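Gripper day at the long table

1/15/18

So I spent pretty much the whole of Monday on the pair of hand-held grippers, and I promised a few of you I'd write down how I look after them (mostly so I can find it again myself in March). Ours came from Wukside with the two-finger kit, and the left one had started feeling sloppy at around the point where the fingers should meet.

First job was the tips. The yellow ones wear smooth over time and you don't notice until things start sliding! I wipe them with a damp cloth, let them dry, then check that both tips on a gripper sit at the same height. After that come the finger screws, a quarter turn at a time, going back and forth between the two sides. My log says 834 cycles since the last set of tips, which is early, but I swapped them anyway.

Then comes my favorite check, where both grippers take the same plastic container, one from each side. If a finger is out of line you feel it in your wrist right away.

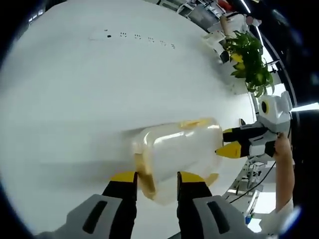
Liyanage wrote in after my last post to say that the damp cloth is a mistake and that a dry brush does the job without leaving the rubber tacky. I've ordered a brush, we'll see. My tips aren't the same make, so it may not matter.

The cables got an hour too. I had mine tied too close to the handle and the plug was taking all the bending, so now there's a loose loop before the first tie. Much nicer to hold!

Last was the opening. I set the stops so both fingers travel the same distance, zero it in the Gosis software with the fingers wide open, close, open again, and do that 15 times. Glass is what I finish on, a rectangular food container with rounded corners, heavier and a lot less forgiving than plastic.

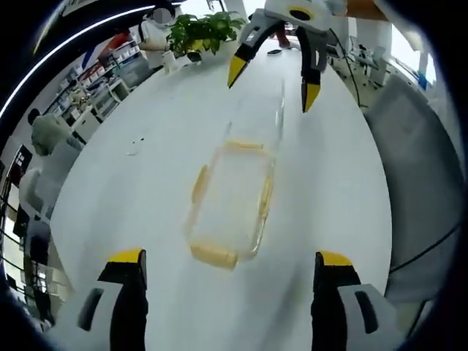

Lerklow asks in the comments whether you need to zero again after changing only one tip. Yes, every time, and do both grippers while you're at it. I skipped it once and lost an entire afternoon to readings that made no sense (never again). Spare tips are in the second drawer, and I still need to order more screws.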